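April, after lunch — equipment planning, bench side

Quotes in for the spring order. Plerndale wants 1349 for the second hand-held gripper with pads fitted, Siltden 1138 without. Spare pad set from Siltden is 357 on top, so Siltden comes out dearer once you add it up. Boris had it the other way round in the sheet, fixed now.

Question is whether we need a second gripper at all or just pads. Romana says pads. Miroslava wants both, she's the one waiting for the tool every morning. Went and looked at ours before arguing any more.
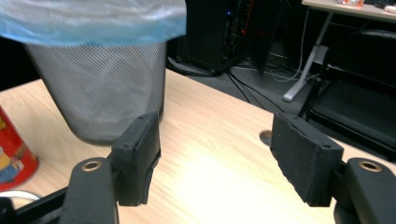
Current gripper over the bench. Left pad ragged on the inner edge, right one chipped low down, black coating gone there.

So pads are going on the order whatever happens. Brass-colored rings in the fingers — ask Siltden if those come with the set or get moved over from the old fingers. Quote doesnt say. Also ask about screws, last time we ended up raiding the drawer.

Second gripper: leaning Plerndale if the money is there. One invoice, pads already on, 3 weeks delivery. Lourenço to check what is left in the Uvby line before I promise anything to Miroslava. If it's short, pads only now and the gripper moves to the next round.

Not buying: bigger table (Svetozar's idea). Want a floor shelf for the tower first, plus sleeving for the cables behind it. Cheap, can go on the consumables budget, no aproval needed.

To do — mail Siltden re rings + screws. Get Plerndale to hold the price. Paredes still hasn't answered on the pad material, chase once more then drop them.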